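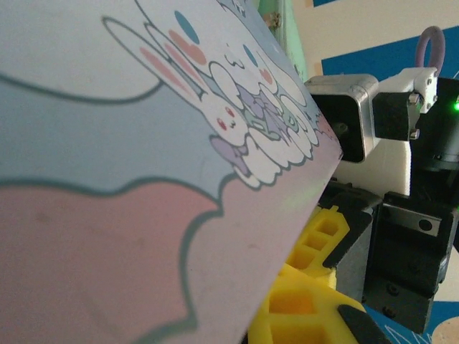

How often should a gripper be inspected when the robot handles printed goods? Before every shift, and again after any jam, drop or change of fingers.

That interval is one of the main points in a new handling guide released in February by Plorken, which supplies small robot arms and training to packaging shops and print finishers. The guide, titled the Prevham Practice after the town where it was drafted, covers the handling of cards, panels, sleeves and other flat printed items by arms working near people.

The guide is free to download and runs to 10 pages. It does not replace national safety law or any published machinery standard. Shops still have to carry out their own risk assessment for each cell, and the guide says so on its first page.

Plorken wrote the text with Thaler, a print finisher, and Pimard, which makes replacement gripper parts. The three companies reviewed 3,881 handling records from Thaler's finishing hall. Of these, 1,150 noted a mark, crease or bent corner on the item. Worn finger surfaces and loose fasteners were the causes listed most often.

The guide sets out 3 levels of inspection. The first is a visual check by the operator, covering finger surfaces, visible screws and cable slack. The second is a grip test on a scrap item of the same stock and size. The third is a full check by a trained technician, with power isolated and locked off, and is required after any collision.

Other sections deal with grip force and speed. Force should be set at the lowest value that holds the item through the full move, then written on the cell sheet. Large cards should be moved slowly when they block the view of a wrist camera, and the arm should stop if the camera loses its reference for longer than the limit set by the shop. Cables near the wrist need enough slack for the full turn of the joint, but should not be able to catch on the item.

Shops that adopt the guide are asked to keep inspection sheets with the cell and to record who signed them. A blank sheet is included at the back.

Plorken will accept comments on the guide through its website until the end of June. A revised edition will follow, with an added section on coated and laminated stock.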